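Maltel Uvo 6 electronic timing set for dog agility, long-term review

Posted Jun 28, 2025

Our club replaced its old timing gates last October with the Maltel Uvo 6. It has now run two outdoor trials, one indoor winter series and a training night most weeks. The notes below cover setup, accuracy, power and the display, in the order we ran into them.

What is in the case

The set consists of two pairs of gates, a control unit, a display board, a remote for the timekeeper and a charger with five leads. The gates stand on folding tripods. Each post carries a row of six beams, spaced so that a toy breed and a large dog both break at least one of them. The manual is short and mostly clear, apart from the page on pairing, where two of the drawings are swapped.

Setup

Alignment takes patience the first time. Each receiver has a green lamp that comes on when all beams are seen, and a yellow one when only part of the row is. On flat indoor turf I get green on both gates in a few minutes. On grass with any slope, the tripod legs need to be set one at a time, and the lock on the center leg slips if it is not turned past the click. I now mark the leg height with tape.

Radio range is good. We have had the control unit at the far corner of a full-size ring with a tent full of people in between and lost no signals. With the older Jindell set we had to move the scribe's table closer.

Accuracy

The control unit logs every start and finish. Over the two trials and the winter series it recorded 1,509 runs. I went through the log against the scribe sheets. Missed starts were rare and nearly all came from a handler walking back through the gate after the unit had been armed. The Uvo does have a lockout for this, but it is off by default and sits deep in the menu. Turn it on before the first class.

A second weak point is the finish gate when the last obstacle is a spread jump. A dog that lands long can pass over the lower beams, and if the gate is set too close to the wing the top beam is the only one left to catch it. Moving the posts back by one stride fixed it. Vlastimil Kratochvíl, who judged our spring trial, asked for the same distance without being told about the problem, so I take it that other sets behave the same way.

Power

A full charge lasts a trial day for the gates. The display board does not last that long at full brightness, and in direct sun you want full brightness. We run it from an Akyol power pack through the side port.

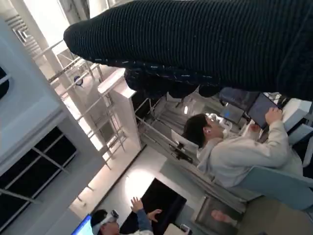

The port cover is a soft plug on a thin strap, and I expect the strap to tear before the end of the season. Charging all units at once takes overnight. There is no battery reading on the gates themselves – it shows only on the control unit, and only while the gates are paired.

Display and software

Digits are large and easy to read from the far side of the ring. Faults and refusals are entered on the remote, which has proper buttons that work with gloves on. Export to a spreadsheet works by cable. The wireless export dropped out twice on us and I stopped using it. Start numbers have to be typed in by hand, so a late change to the running order means scrolling through the whole class.

Compared with the Jindell

The Jindell set is lighter, packs smaller and has a better case. Its gates have fewer beams and we had more reruns with it in the small dog classes. For training nights alone I would still pick the Jindell. For trials the Uvo is the better tool, provided the lockout is on and there is a spare power source for the board.

Rating: 5 out of 6. The missing point is for the menu and the port cover.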